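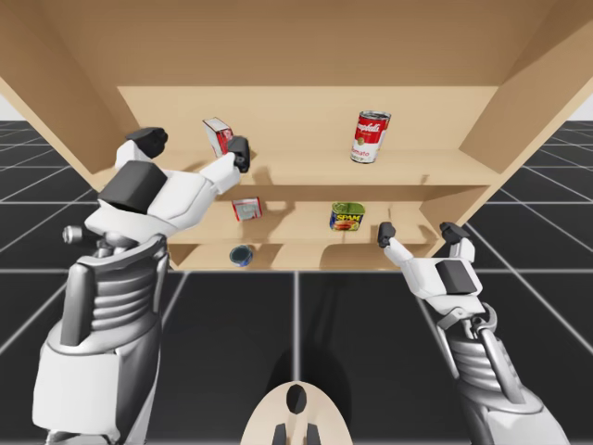
Hjørdis Strand wrote to me after I gave a shorter version of this talk in June, and she said I had the whole thing backward. People don't run out of food at the end of the month, she told me, they run out of ideas, and a pantry full of food with no supper in it is the most common pantry there is. I have thought about her letter a good deal, and I've rebuilt the talk on top of it, so if you enjoy the next half hour she gets the credit.

(Wait for people to settle. The folks in back at Dudley could never hear the first minute, so go slow.)

Good evening, and thank you all for coming out. I'm going to talk about cooking from the pantry, by which I mean the shelf, the cupboard, the box under the stairs, whatever you've got. I grew up with a grandmother who could feed a table of cousins out of a cabinet I would have sworn was bare, and it took me far too many years to ask her how she did it. Her answer was that she always knew what was in there. I was a little let down at the time!

So let's start with knowing what's in there. When I moved to Nenthorpe I took everything out of my cupboards and put it on the kitchen floor, and I found 8 bags of lentils. I don't even remember liking lentils that much. I'd been buying a bag every time I felt I ought to be a better person, and then going home and making toast.

(Pause here. Somebody usually laughs and tells a neighbor about their own lentils. Let them.)

Now, soup. I want to say a kind word for canned tomato soup, which gets looked down on. You can stir it into rice with an onion you've cooked nice and slow. You can pour it over meatballs, or thin it with stock and drop in a handful of small pasta and whatever greens are going soft in the drawer. My neighbor Thongsuk puts chili and lime in hers and serves it over noodles, and I've had seconds of that more than once. It's already seasoned, so please taste before you reach for the salt (I say this as someone who has ruined a good pot).

Next part is the supper list. Tape a sheet of paper inside the cupboard door. Write down meals, real ones, that you can make from what's behind that door. When you use the last of something, cross off the meals that needed it. That's your shopping list right there, and it's a much friendlier one than the kind you make while hungry.

(Pass the sample lists around. Ask for them back this time.)

The Kurna cooking group tried this for a season, and what they told me was that the list got shorter and the suppers got better. They'd started out with grand plans, stuffed this and braised that, and by the end it was beans on toast, egg fried rice, tuna and potatoes, and everybody was fed by 8.

If there's time, do the bean story. If there isn't, skip to questions, and remember to repeat each question into the microphone before answering it. Recipe sheets are on the table by the coats, and the one for onion rice has the oven temperature wrong, so tell them it should be 350.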